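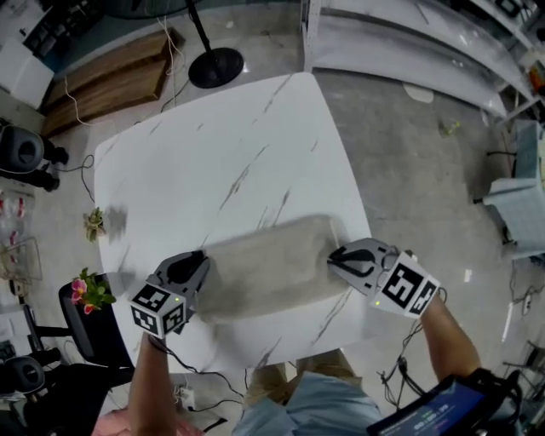 Assistant Tournament Coordinator, Rácz Amateur Golf Week

Urkdale Golf Club, seasonal position with possibility to extend

Posted 8/7/22

The Rácz Amateur Golf Week is played every February on the two courses of Urkdale Golf Club. Last time we had 200 players, from beginners with a high handicap to very good amateurs. We are looking for one person to help our tournament office prepare the next edition and to work with us on site during the whole week.

What you will do

Before the event you will answer e-mails and phone calls from players, check their handicap certificates and put the entries in our system, Kudent. You don't need to know Kudent already. We will teach you in the first days. You will also prepare the tee sheets together with the head of competitions, and you will order the scorecards, the bag tags and the prizes for the nearest-to-the-pin contests.

During the week you will be at the starter's desk in the morning and in the scoring room in the afternoon. The first groups go out early, so the working day begins at 6:15 a.m. On the evening of the welcome dinner you will help with registration, and this evening is paid separately.

What we ask from you

You should know the Rules of Golf well enough to explain to a player what is a provisional ball and when it may be played. A rules certificate is welcome but it is not required. You should write clear English. A second language is a big help, as many of our players travel from abroad. You must be able to drive a golf cart and have a valid driver's license. Experience in a pro shop, a club office or another sport event will be considered.

What we offer

The salary is $2,280 per month, before tax. For the tournament week there is an extra payment of $200. You can play both courses free of charge after 2 p.m. on your working days, and Jidska, our clothing partner, will give you two polo shirts and a rain jacket. Lunch is served in the clubhouse. We don't have staff housing, but we can send you a list of rooms in Urkdale which are rented by the month.

How to apply

Please send your résumé and a short letter, maximum one page, to the tournament office of the club. In the letter, tell us your handicap if you have one, and from which date you are available. Applications without a letter will not be read. Interviews can be held at the club or by video call. We answer to every applicant, also when the answer is negative.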